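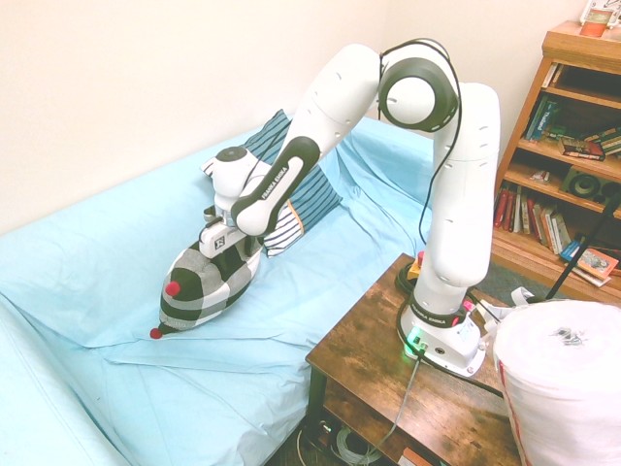 冬のクッションカバー交換について

Grikierの談話室では、10月から使ってきた無地のクッションカバーを冬用の柄物に替えました。縫製はヌルハン・クルチャルスランさんとファンニ・ヴァシュさんの担当です。今季は縞と市松の2種類を中心にしています。

縞のカバーは白地に紺の細い線が入った布と、青緑に紺の線が入った布を縦に接ぎ、境目に橙色の細い縁を挟みました。接ぎ目は中央から左にずらしてあります。裏表を間違えやすいので、かけ直すときはファスナーを下にしてください。

市松のカバーは白と黒の格子で、角に赤い玉飾りが付きます。玉は糸で留めてあるだけなので、引っ張って持ち上げると根元が緩みます。持つときは本体を両手で。取れた玉は受付の缶に入れておいてもらえれば、次の縫い物の日に付け直します。

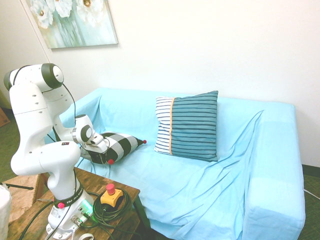 水色のカバーをかけたソファと、市松・縞のクッション

ソファのカバーは水色のまま変えていません。柔らかい布で、人が座ると座面の中央と肘掛けにしわが寄ります。気になる方は背もたれ側の余り布を奥へ押し込んでから、手前に向けて手でならしてください。アイロンは不要です。洗濯は月2回、ネットに入れて弱水流で行います。

クッションの置き方に決まりはありませんが、大きめの縞を背もたれに立て、市松を手前に置くと座る場所が残ります。寝かせて重ねると中綿が片寄るため、夜は立てた状態に戻してください。中綿が偏ったときは、四隅をつまんで振ってから、側面を軽くたたくと戻ります。
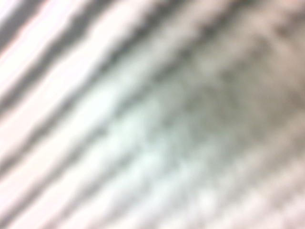 布の残りは縞が少しと、市松が半端な長さで何枚かあります。小物に使いたい方はダミル・ハリロヴィッチさんまで。幅が103センチの布から取った残りなので、大きなものには足りません。鍋つかみか針山くらいが適当です。赤い玉飾りの余りは38個あり、袋に入れて裁縫箱の下段にしまってあります。

次の縫い物の日は12月5日(水)、午後1時半から談話室で行います。材料費は1,000円です。裁ちばさみと待ち針は用意がありますが、指ぬきは各自でお持ちください。ミシンは台数が限られているため、直線縫いだけの方から先に使っていただきます。手縫いの方は時間内の出入りも自由です。

なお、取り外した無地のカバーは洗って棚の上段に畳んであります。縫い目のほつれたものが数枚混じっているので、使う前に確かめてください。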